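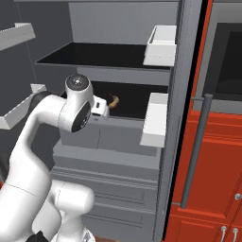 The simulated arm reaching into the refrigerator, Hoven open day.

The Hoven open day is a yearly demonstration of household robot software, held each October in the old Yatsenko building. I've been writing the entry for it on this wiki for a while now, so forgive me if I sound like a fan (I am one!). Most of what you get to see is simulated — kitchens drawn by computer, with a robot arm working in them — and visitors sit on folding chairs and watch the runs on a big screen.

Background

The event grew out of a small course run by Magdy Samir, who wanted his students to show their work to people who would ask awkward questions. The first one drew 37 guests. The latest had 200 seats and I still ended up standing by the coffee.

The kitchen demonstration

This is the one everybody crowds in for. The kitchen is a cheerful red-orange with a big gray refrigerator, and the white arm has jobs to do there, like handling food on the shelves or working the doors. The software behind it is called Binisow, and Mounir Tawfik talks the room through it with a microphone that squeals whenever he gets near the speakers. He told us the team had logged 3048 practice runs before the doors opened, and 672 of those were spent on refrigerator doors alone. I'd have guessed the food was the tricky part, but no, he kept coming back to handles.

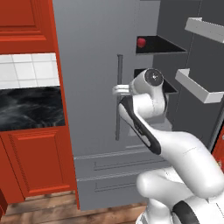 A handle is thin, you see, and a door swings on a curve, so the arm has to keep its grip while its whole path bends along with the hinge. Pull straight back and you lose it. Mounir had us all stand up and open a pretend fridge in slow motion to feel what our elbows were doing, and I've been noticing my elbow at home ever since.

Visiting

Doors open at 10 in the morning and the kitchen runs start after lunch. Entry is free. Skuris, the student club, sells sandwiches in the hallway, and the egg ones go fast. Bring a sweater — the hall is chilly — and stay for the question hour, when visitors can ask to have a run played back at half speed.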